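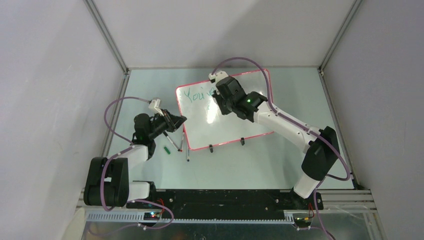
Whiteboards and markers: care notes for the shared rooms

The tabletop whiteboards at Zulldale get more use than the wall boards and are wiped less well. Most complaints that reach the supplies desk concern three faults: gray haze, writing that will not come off, and markers that skip. The notes below replace the sheet taped inside the stationery cupboard, which dates from the previous order of boards and can be thrown away.

Surface

A glossy board is easy to erase and hard to read under ceiling lights. Tilting it slightly, or moving it a short distance along the table, usually shifts the glare off the writing. A board should not be propped on its rim against a wall overnight. The corners take the weight and the surface layer starts to lift there first.

Dry-erase ink is pigment held in a release agent. When the solvent evaporates, the agent leaves a film between the pigment and the board, and a dry cloth breaks that film. After several days the film thins out and the pigment grips. Anything that needs to stay up past Tuesday should be copied onto paper and the board cleared.

Cleaning

Daily: dry felt or microfiber, wiped in one direction, top to bottom. Circular wiping spreads pigment into the haze.

Weekly: cloth dampened with water and a drop of dish soap, then a second cloth with plain water, then dry. Soap left on the board causes beading the next time someone writes.

Stubborn marks: write over the old line with a fresh dry-erase marker, wait a few seconds, wipe both off together. If a trace remains, use isopropyl alcohol on a cloth. Do not use the abrasive pads from the kitchen. Two boards in the Jova room were scoured with them in June and now hold ink in every scratch. They have been moved to the workshop for use with magnets only.

Permanent marker comes off with alcohol if it is treated on the same day. After that, results vary by color.

Markers

Store markers flat. Stored cap up, the pigment settles at the plug end and the tip writes pale. Stored cap down, the tip floods and the first stroke runs. A marker that has been standing for a long time can often be recovered by leaving it on its side overnight.

Press the cap on until it clicks. A cap set loosely over the tip looks closed from across the room and is open as far as the solvent is concerned. Loose caps on the table should be matched to their markers before anyone leaves. A cap from a different make may fit over the barrel without sealing at the collar.

Do not shake a dry-erase marker or press the tip hard into the board. Once the fibers are splayed the line stays wide and uneven. A tip that has picked up another color can be cleared by drawing on scrap paper until the line runs true.

Colors release at different rates. In our use, black and blue wipe off most cleanly, green slightly less so, and red leaves a pink shadow on older boards. For a heading that will be up all week, use black.

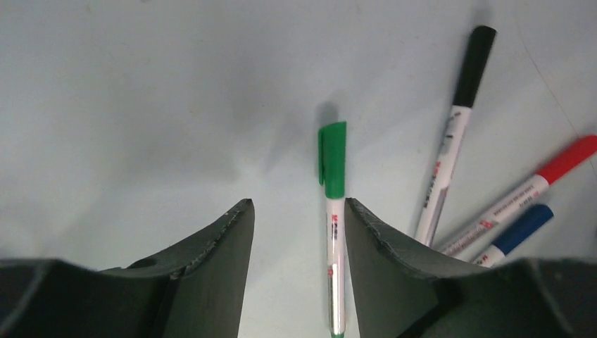 Siregar wrote in after the last issue to object to the advice on flat storage, pointing out that the trays in the upstairs rooms are too narrow for it and that markers laid across them roll off whenever the table is bumped. The suggestion was a shallow box with a strip of rubber matting cut to fit the bottom. A box of this kind has been on the long table in the Jurkora room for a month and works well. Matting offcuts are in the bottom drawer of the supplies cabinet. Cut the strip slightly short so that it lies flat.

Siregar also asked whether the clip on the cap is enough to stop a marker rolling. On a level table it usually is. On a tilted board it should not be relied on.

Reordering

Markers are stock item 261 and caps are not sold separately. Replacement cloths are item 1919. Enter the item number and the room name on the request form, one line per color. Requests marked "assorted" are filled with whatever is on the shelf, which at present is mostly red.

Dried-out markers go in the bin beside the supplies cabinet, caps on. Please do not return them to the box.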